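2021年10月2日(土) 作業ノート 仕分けセル「Una」

朝から静かだったので、先週から後回しにしていたハンドまわりの設定をまとめて見直した。長くなりそうだけれど、月曜に引き継ぐ人が困らないように、思い出せるうちに書いておきます。

まず実機のほう。Brinkmannの指のパッドを2枚とも交換した。6月に替えたきりで、端のほうが少しめくれてきていたのがずっと気になっていたのです。古いパッドをはがすときは、ヘラを寝かせてゆっくり。急ぐと接着面に傷がつきます(前に一度やってしまって、磨き直しに半日かかりました)。接着後は60分そのまま置いて、その間にお茶を飲みながらシミュレーション側のセル定義を直していた。

シミュレーションはWosusで新しく作り直した配置を使っている。大きい箱をシアンと緑の二つ並べ、小さいキューブは箱の上に載ったものと台にじか置きのものを混ぜた。黄色は緑の箱の裏に隠れ気味で、取りに行くには上からしっかり越えていく必要がある。待機姿勢では手先を高く上げて指を開いておく。前の待機姿勢は低すぎて、横移動のたびにひやひやしていたから、この変更だけでもずいぶん気が楽になった。
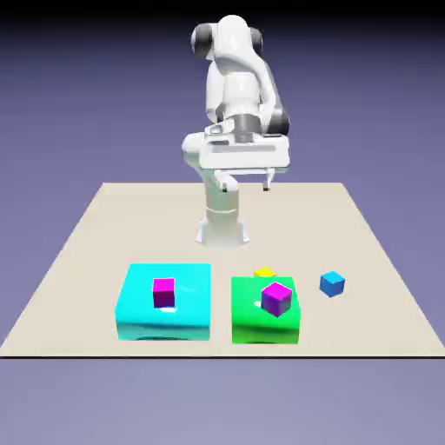

パッドを替えたあと、把持力の設定もやり直す必要があるか?
把持力の値はそのままでよいが、指の閉じ位置のゼロ点だけは必ず取り直す。新しいパッドは厚みがある分、古いゼロ点のままだと閉じきる手前で「把持あり」と誤判定する。

ゼロ点の取り直しはNenaの保守画面から。開ききり、閉じきりを2回繰り返して、値が落ち着いたのを見てから保存する。保存ボタンを押しても画面がしばらく無反応なので、つい連打したくなるけれど、ぐっと我慢してください。連打すると古い値に戻ることがあります。

もうひとつ、箱越えの高さについて。経由点を台面から83 mmで登録していたのは、箱がなかった頃の名残だった。キューブを持ったまま箱の上を通るには足りないので、箱の上面を基準にした経由点に書き換えた。台面基準のものは名前に「旧」とつけて残してある。消してもいいのだけれど、比較したくなる日が来そうで、どうにも捨てられない性分です。

実機への反映はまだ。先に低速で空運転をして、ケーブルの引き回しを横から見ておきたい。手首をひねったときにハーネスが少し張る気がする。結束バンドを一つ緩めれば済む話かもしれないし、長さ自体が足りないのかもしれない。予備のハーネスは棚の下段、青い蓋のケースの中。

残り:
空運転(低速、箱なしから)
ハーネスの張り確認
パッドの在庫発注
旧経由点を参照しているプログラムが残っていないか検索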